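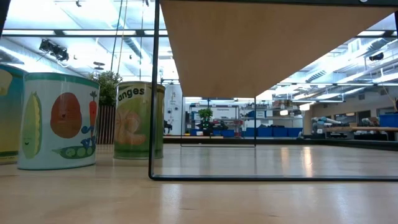 Plovine, bay 2. April, started 8:40

Cans and shelf task, continuing. Goal for this block is 220 kept episodes of "move one can from the table to the shelf board," operator driving, fixed camera plus wrist camera recording. We had 70 kept from the first block. Mirsad Zupan drove until lunch and I drove after.

Setup at the start of the block: three printed cans to the left of the wire frame, plant behind them. The fruit can is the one nearest the frame, and from the fixed view the front upright crosses its right side. I left it there on purpose. In the first block we kept every can well clear of the frame, and the policy trained on that data went straight for the middle of whatever it could see. With a bar across the can it picked the wrong middle and closed on the upright twice. So a good share of the new episodes need to start with a can partly behind metal.

Start positions. Mirsad wrote a small script that reads out a can and a rough zone before each episode (left, near frame, front edge). We place by hand and don't measure. The wide white can with the vegetables on it is the slow one. It nearly fills the gripper opening, so the approach has to be square or the fingers push it. Mirsad comes in from the front and pauses before going down. I come in at more of an angle. We should settle on one style for the wide can, otherwise the learner gets two different answers to the same view. Going with Mirsad's for now. I redid mine.

What counts as kept:
- can ends upright on the board, fingers open, arm backed off
- no contact with the frame hard enough to shift it
- one regrasp is fine, two is a discard
- label direction doesn't matter, turn the cans between episodes

The last rule is new. In the first block the cans were facing the camera nearly every time and I'd like that gone. We now give each one a turn whenever it goes back on the table.

Light. The tabletop is glossy and picks up streaks from the lamps at the far end of the room. I asked whether we should put a mat down. Mirsad says leave it, the test bench at Womov has the same kind of top and the policy has to cope with it anyway. Leaving it. Noted in the session file so we can split on it later.

Problems:
The recorder dropped wrist frames in a run of episodes before lunch. Cause was the disk filling up, old depth logs from the Imhof trials were still on it. Moved those off and the drops stopped. Affected episodes are marked bad, do not try to patch them.

Frame crept toward the back of the table over the morning. Small bumps add up. I put tape at the front corners after lunch. Check the tape before each batch of 100.

Operator fatigue shows in the data. Episode length goes up toward the end of each hour and the release gets sloppy. Swap drivers on the hour from now on.

Count at the end of the block: 220 kept, target met. Whole set across all tasks now stands at 1,370. Upload started 5:15, still going when I left.

Next: same three cans, shelf board starting with one can already on it. Plant moved to different spots, including in front of a can. Mirsad to add "board occupied" to the script. I will retrain on the combined can data overnight and run it with the can behind the upright first.

Recent entries
Wrist camera mount, second version
Plirnorance export: missing timestamps
Cans and shelf, first block
Drawer task: notes on discards
Gripper pads, wear check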